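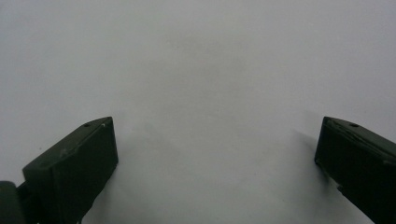
Fig. 4. Plain pale surface with a small dark speck at the left.

4.2 Preparing the board and laying the first sheet

The Lerker lining system goes onto wallboard, plaster or old paint that is firm and clean. Read the whole section before you mix any paste. Once the paste is made, you have 40 minutes to use it.

1. Switch off the power to any outlets on the wall and take off the cover plates.

2. Run your palm over the wall from top to bottom. Grit shows through lining paper after it dries, even grit that is hard to see. Knock it off with the flat scraper.

3. Fill holes and dents with Danzer filler. Leave it overnight, then sand it flush and wipe off the dust.

4. Brush on one coat of sealer and let it dry.

NOTE: Bare plaster drinks the first coat quickly. If it still looks patchy, give it a second one.

5. Measure the height of the wall in three places. Cut the sheet to the longest measurement plus 40 mm top and bottom for trimming.

6. Pour 210 g of paste powder slowly into the cold water while stirring. The fill line is marked inside the bucket.

7. Paste the wall, not the paper. Cover a strip a little wider than the sheet.

8. Hang the sheet from the top against a plumb line. Smooth from the center out with the 300 mm brush – short strokes, light pressure.

9. Trim at the ceiling and baseboard with a new blade.

CAUTION: Do not turn the power back on until the wall is dry and the cover plates are in place.

CAUTION: Keep paste away from children and pets.

Small wrinkles often pull flat as the paper dries. Leave them until the next day. If a wrinkle is still there, slit it with a sharp blade, work a little paste under the cut and press it down.

To hang the next sheet, go to 4.3. For rooms with sloped ceilings, see section 6.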